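Lillalau Reception Center for Persons Rescued at Sea
Safety Inspection Checklist, with Comments
Date of inspection: 2026-06-11
Operator: Nelex
Result: Pass, with corrections required

1. Landing pier
Handrails secure: Yes
Walking surface free of trip hazards: No
Comment: Two boards near the Ng ramp have lifted. The operator must close that side of the pier until they are replaced.

2. Life jackets
Stock matches register: No
Comment: The register shows 1,000 jackets. Inspectors counted 949. Child sizes are stored apart from adult sizes, as required.

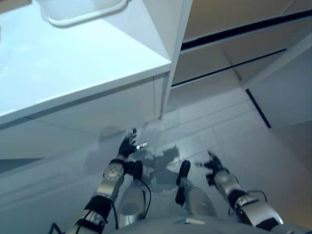
3. Intake hall
Exits marked and unlocked: Yes
Posted capacity visible from entrance: Yes
Comment: Benches were placed across part of the east exit route and were moved during the visit. Floor markings are advised.

4. Food storage and kitchen areas
Cold storage log kept: Yes
Comment: Entries are complete except for one weekend. Staff must sign each reading in full; initials are not accepted.
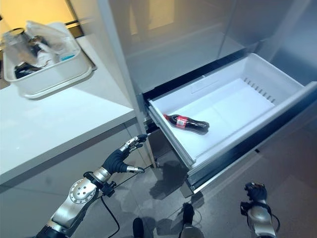
Open freezer drawer, item 4.

5. Medical room
First aid supplies in date: Yes
Thermal blankets within reach: Yes
Comment: The oxygen cylinder is not fixed to the wall. A bracket must be fitted within 7 days.
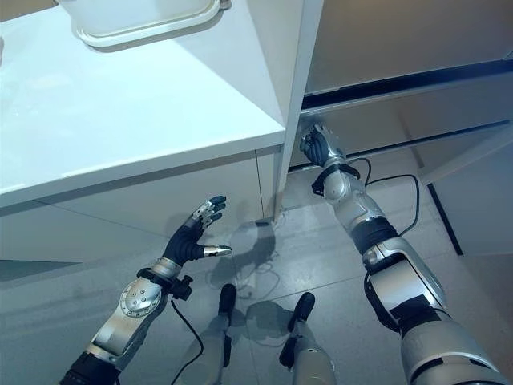
The examination couch is in good repair. The privacy screen called for in the last report has been supplied.

6. Sleeping quarters
Smoke alarms tested: Yes
Comment: Alarms in the Zilden wing sound correctly but cannot be heard in the family rooms with the doors closed.
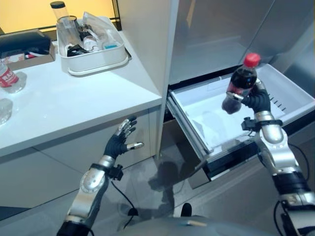
An additional sounder is to be installed on the upper corridor, and the full circuit tested again afterward. Evacuation notices are posted in all required languages.

Next scheduled inspection: September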